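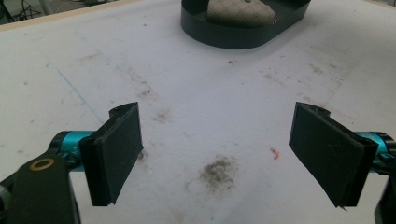

What's the best way to get an old white table ready for a 2,000 piece puzzle?

Asked in Games and Hobbies > Jigsaws

Hi all! I have finally bought my first really big puzzle, a 2,000 piece Stallano harbor with all the little boats, and I am so excited I can hardly stand it. Up to now the most I've done is 500 pieces on a tray on my lap, so this is a big jump for me.

My problem is where to put it. I have a white table in the spare room that is just long enough, I measured it twice. But the top is very smooth and the pieces skate all over the place if you so much as lean on it. Also the glare in the evening is pretty bad with the ceiling light on. Half the puzzle is pale sky, and pale sky on a white table is hard on the eyes!

Should I cover it with something? Felt? Brown paper? And do you sort everything first or just dive in? My sister says sorting is cheating but she has never finished one so I'm not taking her word for it.

Posted by harborlights

3 answers

Oh you are going to have SO much fun. My first 2,000 was a Figueroa map of the old spice routes and I still think about it!

Yes, cover the table. I use plain felt from the fabric store, the thin kind, in a middle gray. I tried dark green first and it was lovely for light pieces but I lost all the dark ones on it. Gray works for everything. Buy it a few inches bigger than the table on each side, fold the extra under, and hold it with binder clips. Don't tape it, the tape lets go overnight and then you get a ripple right through the middle of your work (ask me how I know).

The one thing about felt is that you can't slide a joined section across it very well. Small clumps are fine, you pick them up with a spatula. For bigger ones I slip a sheet of thin cardboard underneath and carry the whole thing over. If you know you like to build in chunks and push them around, get a sheet of foam board from an art supply place instead. It comes in colors, it's matte, and pieces move on it when you want them to.

For the glare, turn off the ceiling light! Put a lamp on each side, low down, pointing across the table. It makes the edges of the pieces show up and you'll start seeing shapes you never noticed.

Sorting is not cheating. Tell your sister I said so. I do edges first, then anything with writing on it, then by color into shoebox lids. The sky I leave until last and then I sort it by shape, all the ones with two knobs and two holes in one lid, all the ones with three knobs in another, and so on. It sounds dull but I put the radio on and it's one of my favorite evenings of the whole puzzle. Sky pieces go in surprisingly fast that way, you just try the whole lid in one spot until something clicks.

Bautista Gaete
20/11/2000

Comment from harborlights: Thank you!!! Gray felt it is. I have binder clips in the desk already.

Comment from pegandtab: Seconding the lamps. I have a Wivel clip-on one and it bends right down close to the table.

Do you have a cat? If you have a cat none of this matters, get a lid.

I've been through 15 of these big ones now, and the only thing I'd add to the long answer is to check your reach before you start. Sit down at the table and see if you can touch the middle of the far edge. If you can't, you'll be getting up and walking around every few minutes, so pull it away from the wall. I didn't with my Grirar castle and ended up doing the top third upside down. Still a great puzzle, by the way, the stonework is beautiful.

Also count the border. If the box says how many pieces it is across and down you can tell right away whether you've missed an edge piece, and you nearly always have. They hide inside the sky pile.

On sorting, I do less than most people. I get the edges out, pull anything bright red or yellow, and leave the rest in the box. Then I sit down for 40 minutes after supper and work on whatever catches my eye. Takes me longer, sure, but I'm in no hurry to be done with it!

One disagreement, I don't bother with felt. It grabs lint and the bits of blue dust from the cutting, and you end up brushing it all the time. Brown wrapping paper pulled tight is cheap and kills the glare just as well, and you throw it out after. It won't stop things sliding quite as much as felt does. If your table wobbles I'd go with the felt, or fix the wobble.

Post again when you get to the boats, I'd love to hear how the rigging goes.

mapleknob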